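Prumden Stackable Pantry Baskets, set of 3: long-term review

Posted August 14, 2024
Filed under: Kitchen, Storage, Regrets

I bought these last October, during one of those weeks when the pantry had become a personal insult. A bag of red lentils had split behind the flour and I was finding lentils in places lentils have no business being, including a gumboot. The Villasura homewares place near the station had the Prumden set on the end of an aisle, and I am exactly the sort of person ends of aisles are designed for.

The set is three plastic baskets that nest inside one another in the shop and are meant to stack on top of one another at home. Those are two different skills and the Prumdens are much better at the first. Nesting, they are superb. I had to put one between my knees to get the other two out of it.

Stacking is where the marketing department got a bit ahead of the engineers. The base of each basket is supposed to sit in a lip around the rim of the one underneath. It does, if both are empty and you have a quiet house. Put a kilo of sugar in the top one and the lip gives up its position without much of a fight. I now stack two high, with tins below and tea bags above, and we all get along.

Colours: white, or a shade the label calls Oat, which looks like white that has been through a divorce. I got white.

What I will say for them is that they wash well. Golden syrup, a soy sauce bottle with a lid on for decorative purposes only, whatever it is that onions do when you forget them: all gone with hot water and an old toothbrush. The instructions say top rack of the dishwasher. I have ignored this repeatedly and one basket now has a slight lean, like a bloke listening at a door.

Ventilation is the other selling point. Potatoes keep longer in here than they did in the dark green bag they used to live in, though I also started buying fewer potatoes, so make of that what you will. Garlic is fine. Anything smaller than a chickpea needs to stay in its packet, as I should have known better than most.
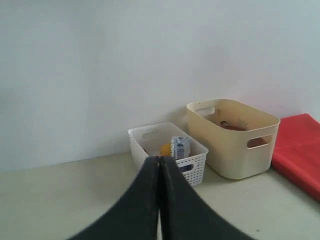
For comparison, I also own a Jukance wire basket (heavy, handsome, leaves rust rings on the shelf paper) and a Rankin one with bamboo handles that came from my sister-in-law and holds the good tea towels, out of fear. The Jukance is the better object. It also cost nearly as much as the whole Prumden set and took a chunk out of my thumb – so I reach for the Prumdens most days and feel a bit guilty about it.

The online listing has 1,862 reviews, of which I read far too many. A good number are from people upset that the baskets are smaller than they looked. Measure your shelf. Mine leave a gap at the back just wide enough to lose a packet of jelly crystals in, and I have lost two.

Would I buy them again? Yes, on special. Not at full price, and never in Oat.

Good: easy to clean, light, potatoes seem content
Bad: stacking, the nesting wrestle, dishwasher claims
Verdict: three and a half stars, the half being for services to onions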